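Residents' Facilities Forum > Furnishings > Assembly and Repair
Topic: Stilar stools, procedure for fitting the tubular legs

Hultasance_Furnishings wrote:
Members are advised that the replacement stools for the Avine study rooms have been delivered to the ground floor store. The order comprises 50 stools of the Stilar pattern, supplied flat, each with a white plastic seat frame and 4 tubular legs. Floor representatives are asked to assemble the stools for their own floors before the end of December.

The following procedure is recommended. Place the seat frame upside down on a padded surface. Confirm that all of the corner sockets are clear of packing material. Insert each leg by hand, turn it until resistance is felt, and press it down fully. Leave the rubber feet off until every leg is seated. The stool should then be turned over and checked on a level floor.

Questions concerning the procedure may be posted in this thread. Requests for missing parts should be sent to the store with the carton number.

northstair_rep wrote:
Thank you for the notice. Our floor has completed six stools. I would ask that the procedure be amended in one respect. The instruction to press each leg down fully before proceeding to the next caused difficulty on two of the stools, as the last leg then stood at a visible angle and had to be withdrawn. We obtained better results by starting all of the legs loosely and tightening them in diagonal pairs.

T.MacLeod wrote:
I must respectfully disagree with the previous post. I assembled the trial stools in the spring and found that loosely started legs are easily crossed in the socket. Once that has occurred the plastic is marked, and the leg will never sit properly again. One leg at a time, fully home, is the safer course for persons who have not done this work before.

I would add that the padding is essential. The glossy finish on these frames scratches readily, and grit on a bare table will leave marks that are visible from across the room. A folded blanket is acceptable, provided that it has been shaken out.

Tanner MacLeod
Third floor

northstair_rep wrote:
I accept the point regarding crossed legs. Our representatives checked each one by eye before tightening, and no sockets were damaged. Perhaps both methods could be permitted. 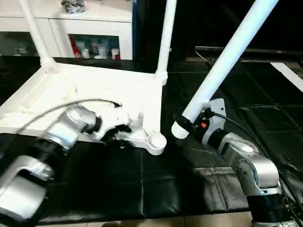

quietfloor2 wrote:
Which way up should the seat frame be placed when the legs are fitted?

Hultasance_Furnishings wrote:
The seat frame should be placed upside down, with the sockets facing upward, so that each leg can be lowered into its socket and pressed home with the weight of the hand. The frame should remain in that position until the last leg is fitted.

carrel_442 wrote:
I wish to report a short leg. In the carton assigned to Room 442, one leg is shorter than the others by the thickness of a coin. The stool rocks on the tiled floor but stands acceptably on carpet. Is this considered a defect, or is it within what the supplier allows?

T.MacLeod wrote:
Before reporting it as a defect, kindly remove the leg and look inside the socket. In two of the trial stools a scrap of packing film had been pushed to the bottom, and the leg sat high as a result. It is also worth exchanging the leg with its neighbor. If the fault moves with the leg, the leg is at fault. If it remains at the same corner, the socket is.

carrel_442 wrote:
The legs have been exchanged as suggested. The fault moved with the leg. No film was found.

Hultasance_Furnishings wrote:
Please return the leg to the store between 4 and 6 p.m. and a replacement will be issued. The stool should be kept out of use in the meantime, including on carpet.

lowerhall_desk wrote:
May I ask whether glue is permitted? The stools in the lower hall are moved several times a day, and we found last year that the legs of the former model worked loose.

northstair_rep wrote:
I would be in favor of a small amount of glue for the lower hall only. Tightening the legs every month is not a reasonable expectation for a busy room.

T.MacLeod wrote:
I would be opposed. A glued leg cannot be replaced, and the whole stool is lost when one leg bends.

Hultasance_Furnishings wrote:
Glue is not permitted on any floor. Stools in heavy use should be lifted by the seat and not dragged, and the legs should be tightened by hand when movement is noticed.

With regard to the order of fitting, the written procedure will stand for the present. Floors that have already used the diagonal method need not repeat the work, provided that each stool stands level.

Flattened cartons may be left beside the Carrier entrance. Please do not place them in the stairwell. Spare rubber feet are available at the store on request.

lowerhall_desk wrote:
Understood. Please set aside one bag of spare feet for the lower hall. I will collect it when I bring the cartons down.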